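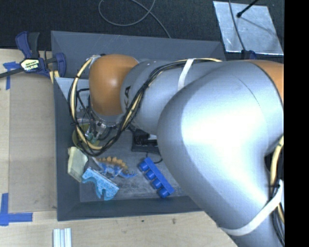 Cable routing took most of July. The arm came to the Moussa workshop second-hand with its controller and no dress pack, so everything that feeds the wrist tooling has to run outside the links. The first attempt kept the lines tight along the forearm. It worked at low speed and pulled a connector out the first time joint six went past 200 degrees.

The current version carries the bundle along the top of the forearm and leaves a broad loop around the orange wrist joint. White straps hold it, one on the forearm near the elbow and a wider one on the elbow casing. The thick yellow line sets the bend radius for the whole bundle. The thin black ones go wherever it goes.

The loop costs some clearance. When the tool is down in the bin near the left wall, the slack hangs low enough to touch taller objects. I have raised the approach height and limited wrist rotation in software. A proper spring return is on the list.

The bin is clamped to the bench at the back. Before that it crept a few millimetres every time the gripper caught a wall, and the calibration crept with it. Blue tape on the tabletop gives me corner marks to check against by eye. Mohsin Rind wants dowel pins. He's probably right, but I'm not drilling a shared bench until Rochelle Goodwin signs off on it.

Test objects are whatever was in the donation box. The stegosaurus is the hardest of the current lot. On its side, the back plates give the depth sensor a ragged edge and the planner keeps proposing grasps across them. The bright blue block with the pegs is easier, provided the fingers close across the narrow dimension. Foam pieces tolerate nearly anything.

Logging runs up to 3000 cycles before the disk fills, and I've never got near that. The longest unattended stretch so far is 14 picks, ended by a protective stop with the tool against the bin wall. I've since pulled the wall margin in and slowed the last part of the descent.

Still to do:

- replace the forearm strap with a bolted saddle
- re-measure the tool centre point
- label both ends of every black cable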